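Composición visual: notas de clase
Tema 3. Las reglas y su prueba

Antes de empezar, una advertencia sobre la bibliografía. El manual de Ververidis sigue siendo lectura obligatoria porque está bien ordenado y porque casi todos los demás lo copian. Léanlo con un lápiz en la mano y marquen cada frase que empiece por «el ojo busca», «el ojo prefiere» o «el espectador tiende a». Luego miren si detrás hay una referencia. En el capítulo dedicado a la proporción no encontrarán ni una.

1. De dónde sale una regla

Las reglas de composición que se enseñan en las escuelas tienen orígenes muy distintos, y conviene separarlos. Unas vienen del taller: alguien tenía que enseñar a un aprendiz a no poner el horizonte justo en la mitad del cuadro y acabó diciéndole que no lo pusiera nunca. Otras vienen de la geometría y llegaron a la pintura con un prestigio prestado. Hay un tercer grupo, más reciente, que procede de los fabricantes de cámaras y programas de edición, que necesitaban dibujar alguna cuadrícula en el visor.

El origen no invalida una regla. Sí nos dice qué tipo de prueba podemos pedirle. A un consejo de taller se le pide que ayude a trabajar; a una afirmación sobre la percepción se le piden datos. El problema aparece cuando el consejo se disfraza de lo segundo, cosa que en este campo ocurre a diario.

2. La proporción áurea

El argumento habitual tiene dos pasos. Primero se superpone una espiral a un cuadro famoso y se comprueba que coincide con algo. Después se concluye que el pintor la usó, o que el cuadro gusta porque la contiene.

El primer paso falla por exceso de libertad. Una espiral puede girarse, reflejarse, ampliarse y desplazarse, y un cuadro con varias figuras ofrece muchísimos puntos donde apoyarla: un codo, una ventana, el borde de una manga. Si se permite elegir la posición de la plantilla después de ver la obra, lo raro sería que no coincidiera con nada. Prueben a hacerlo con el plano del metro.

El segundo paso es peor. Aunque la coincidencia fuera exacta, no sabríamos si el pintor la buscó ni si el público la percibe. Son tres afirmaciones separadas (está, se puso, gusta) y el manual las trata como si fueran una.

3. El estudio de Ikham

Se cita mucho, casi siempre de segunda mano. Participaron 72 personas, que puntuaron 30 imágenes recortadas de distintas maneras. Los recortes con el motivo desplazado hacia un tercio obtuvieron mejor nota que los centrados, y de ahí salió el titular que todos hemos leído.

Objeciones que deberían poder formular en el examen:

Los participantes eran alumnos de fotografía de segundo curso. Llevaban un año oyendo que el motivo centrado es un error.

Las imágenes las eligió el mismo equipo que proponía la hipótesis, y el artículo no explica con qué criterio.

Los recortes descentrados dejaban más fondo visible en un lado. Puede que gustara el fondo.

La diferencia de puntuación se presenta en un gráfico cuyo eje no empieza en cero. En la tabla del apéndice se ve bastante más modesta.

Nada de esto demuestra que la regla de los tercios sea falsa. Demuestra que el estudio no la sostiene, y conviene no confundir las dos cosas – tampoco cuando la conclusión nos resulte simpática. La réplica anunciada, con 1.000 participantes, sigue sin publicarse.

4. Peso visual

Llegamos al concepto más resbaladizo del tema. Se dice que las zonas oscuras «pesan» más que las claras, que lo grande pesa más que lo pequeño y que una masa oscura abajo da estabilidad. La metáfora es cómoda. Todos la entendemos, y quizá por eso rara vez se comprueba.
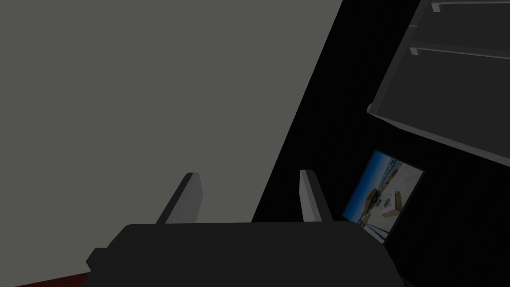 Imagen generada por ordenador.

Un manual de corte clásico diría que el bloque casi negro de la parte inferior «ancla» la composición y que las dos placas grises, más claras, la «aligeran» hacia arriba. Suena convincente. El inconveniente es que la descripción contraria suena igual de bien: la masa oscura hunde la imagen y las placas inclinadas la desequilibran. Cuando un vocabulario sirve para justificar un juicio y el opuesto, lo que tenemos es una forma educada de decir que algo nos gusta o no.

Lo que sí puede decirse es más pobre y más firme. El borde superior del bloque es casi horizontal en buena parte de su recorrido. El volumen tiene muy poco sombreado y se lee sobre todo como silueta. La placa izquierda muestra una cara clara y un canto más oscuro, y ese cambio de tono ayuda a entender que tiene grosor. Son observaciones que otra persona puede revisar sin compartir nuestro gusto.

5. Qué hacemos entonces con las reglas

Usarlas como se usa una plantilla: para empezar, para salir de un bloqueo, para discutir en grupo con palabras comunes. El programa Sokis, que tienen instalado en el aula, permite activar y ocultar las cuadrículas. Trabajen primero con ellas ocultas.

Para el jueves

Elijan una frase de Ververidis de las que hayan marcado y reescríbanla como hipótesis que se pueda refutar. Indiquen qué resultado les haría abandonarla. Una cara como máximo, sin espirales superpuestas.

Lectura: Ververidis, capítulo sobre el equilibrio, y el apéndice de Ikham (la tabla, no el gráfico).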